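Skunside Wrist Camera Kit, second revision
Reviewed by Imogen Marsden
6/3/18

The kit is a small color camera, a clamp for the last link of the arm, nine cable clips and a recording program. We bought it to collect demonstrations for a model that learns tabletop pick and place. I ran it on one arm at our Lundcombe bench and kept every episode, good or bad.

Mounting
The clamp fits without shims and holds its angle through a full session. The clips are too stiff. Two broke on the first fitting, and I went back to hook-and-loop straps.

Recording
The program starts and stops on a foot pedal, which leaves both hands for guiding the arm. Each episode is written with joint positions and a success flag. I recorded 866 episodes. After review, 639 went into the training set. Most of the rejects were operator errors — late grasps, bumped objects — and say little about the camera. The review screen is plain and quick, but it has no undo. A wrong keystroke on the delete prompt cost me a whole batch, which I had to collect again.

Image quality
Exposure is fixed at the start of a session, as it should be. Still images are clean and the color is consistent between sessions. Fast motion is the weak point. The shutter cannot be set shorter than the default, and quick moves smear anything close to the lens. Our cable-in-a-bowl task shows the limit well: a dark coil in a light blue dish, with the pale cylinder blurred across it.

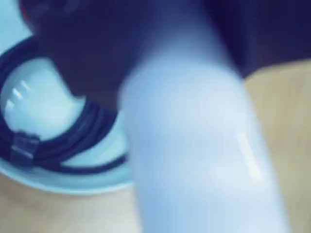
Export
Files come out in an open format and loaded into our training code on the first try. Timestamps are per image. Joaquim Seixas compared them with the arm controller's log and found no drift. Export of the full set took 354 seconds.

Verdict
Good value for slow tasks. For fast ones, wait for a shutter setting or look at the Karabulut unit, which costs more and has one.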